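木工角来信：一块枫木板，和一小堆彩色积木

亲爱的邻居们，入冬以后工坊里人反倒多了起来，大概是因为屋里暖和，也大概是因为茶壶总在炉子上。这一期我想絮叨几句那块枫木砧板，好几位朋友来信问过，我一直拖着没回，实在不好意思。

木板是Ingeborg Pichler九月里带着大家做的，用浅色枫木条一根一根胶合起来，颜色有的近乎奶白，有的偏一点蜂蜜色。她当时说不必挑得太齐，深浅掺着才耐看，我起初不太信，如今每次走过都忍不住伸手摸一把。板子平放在那张蓝色的洞洞工作台上，本来是要拿去厨房切面包的，结果先被孩子们看中了，塑料形状积木摆了上去，绿色的星星、蓝色的都有，切面包的事只好往后再说。

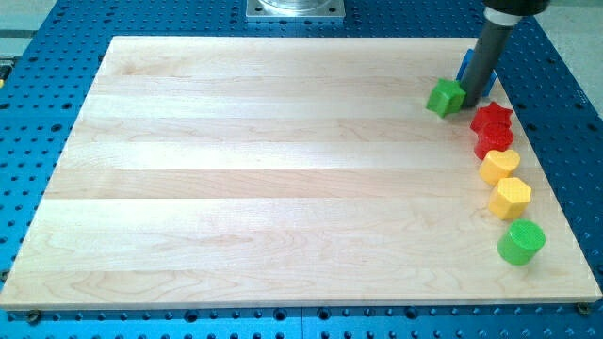
说到孩子们，周围几户的小朋友如今都爱往这儿跑，Ravinder Fraser便索性开了个“认形状”的小活动，每次收11个孩子，玩上50分钟，大人可以在旁边喝茶，也可以一起趴在台边摆。积木若家里有闲置的，欢迎送来，旧一点没关系，请先擦洗干净，装在袋子里交给Trinidad Vidal就好。

另外，想学拼板的朋友也请告诉我们一声。Ingeborg答应开春前再带一轮，从选料、刨平、上胶一直做到打磨上油，新手完全跟得上（我这样笨手笨脚的人都做完了一块呢！）。木料钱照旧大家平摊，围裙请自备，长头发的朋友记得带根皮筋。

Ainhoa Montes
2021年12月1日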